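Section 5: Fitting the Rarkberg Door Closer

Read this section through once before you pick up a drill. The closer is a simple thing, but it holds a strong spring, and the spring has no interest in your plans for the afternoon.

5.1 Before you start

The Rarkberg closer suits internal hinged doors that already swing freely. If yours sticks in November and behaves itself in summer, deal with that first. A closer will not cure a swollen door. It will just slam it into the frame with more conviction.

Check that the box contains the closer body, the two-part arm, the arm bracket, the paper template and a bag of screws. The bag holds one more screw than you need. Please don't go looking for the extra hole.

You will also need a pencil, a drill, a screwdriver and a steady pair of steps. A swivel chair is not a steady pair of steps.

5.2 Choosing a side

The body goes on the side the door opens towards, with the hinges in view. If you are facing the other side, walk through and shut the door behind you.

On panelled doors, fix the body to the flat rail along the top. Screws driven into a raised panel will hold beautifully until somebody uses the door.
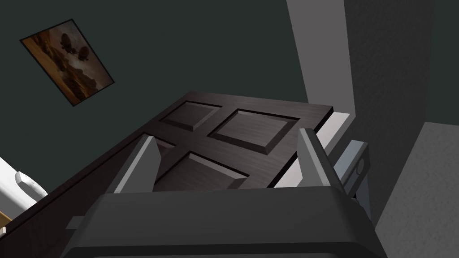 5.3 Fixing the body

1. Tape the template to the top corner on the hinge side, lining up the printed fold with the edge of the door. Left-handed and right-handed doors use opposite faces of the paper. Both are marked, in type we agree is too small.

2. Mark the 4 body holes and the bracket holes with a pencil, then take the template down. Drilling through it works, but you will want it again if you move house.

3. Drill the pilot holes to the depth shown on the template.

CAUTION: Check the thickness of the door first. A hole that comes out of the other side can be filled, but it will always be the first thing you notice.

4. Hold the body in place with the adjusting valves pointing towards the hinges and put in all the screws loosely. Tighten them once everything sits level.

5. Screw the bracket to the frame above the door.

5.4 Connecting the arm

1. Fit the long half of the arm to the spindle and the short half to the bracket.

2. With the door shut, bring the two halves together and push in the joining pin until it clicks.

WARNING: Keep your fingers out of the elbow of the arm. It folds faster than you do.

5.5 Setting the speed

Valve 1 controls the main swing and valve 2 the last few inches. Turn either one clockwise to slow the door down, an eighth of a turn at a time — patience is cheaper than a new closer. Never unscrew a valve completely. The oil will come out, and it prefers carpet.

Spare arms and screws are sold under part number 1742.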